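Zirnis Recipe Notes, data card and readme

Zirnis is a small collection of home recipes for dried peas, beans and lentils, written down in plain text so that a person or a simple program can read them. The name is the word for a pea. I keep it in my free time and I try to keep it tidy.

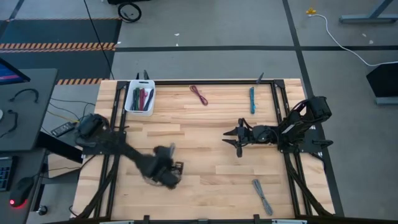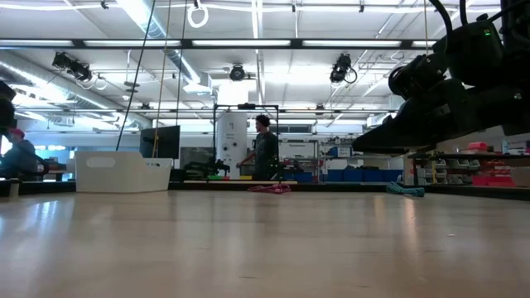 What is inside

The collection has 384 recipes in 17 folders. Each folder is one kind of pulse, for example grey peas, brown lentils or butter beans. One recipe is one file. If the same dish came to me in two versions, both are kept, and the second file has the letter b at the end of its name.

Fields in each file

title – the name of the dish in English
local_title – the name as the cook wrote it, may be empty
pulse – the main pulse, always in singular
soak_hours – whole number, 0 if no soaking is needed
cook_minutes – time on a low heat, without the soaking
serves – number of adults
steps – the method, one step per line
source – short code of the place where I received it

Sources

Most of the recipes came from two places. The code BAL means the Baltska notebooks, which are handwritten and in parts difficult to read. The code KAN means the Kanetti letters, where the quantities are often given in glasses and spoons. I counted one glass as 200 ml in all files, also when the cook perhaps had a bigger glass. The Levchenko cards (code LEV) were added in February and are only soups.

Known problems

In 34 files the cooking time is missing. I left the field empty and did not guess it. Old beans need much longer than fresh ones, up to double, so please treat every time as advice.

Salt is not consistent. Some cooks add it at the start and some at the end, and I did not change this.

Nine recipes use smoked meat without saying which kind. They are marked with the word unclear in the notes line.

Red kidney beans must be soaked and then boiled hard for at least ten minutes before the slow cooking. A few of the old texts do not mention it. I added a warning line to these files, and it is the only place where I put my own words in the method.

How to use it

Open any file in a text editor. The fields are divided by a colon and the files are saved as UTF-8, so the local letters should show correctly. The index file lists all titles by folder. I make it again by hand when something new is added, usually on Sunday evening, so it can be a few days behind.

Corrections

Please write the file name and the line you want to change. For a new recipe, send it in your own words and say where it comes from. Photographs of handwritten pages are welcome also, but it takes me longer to type them.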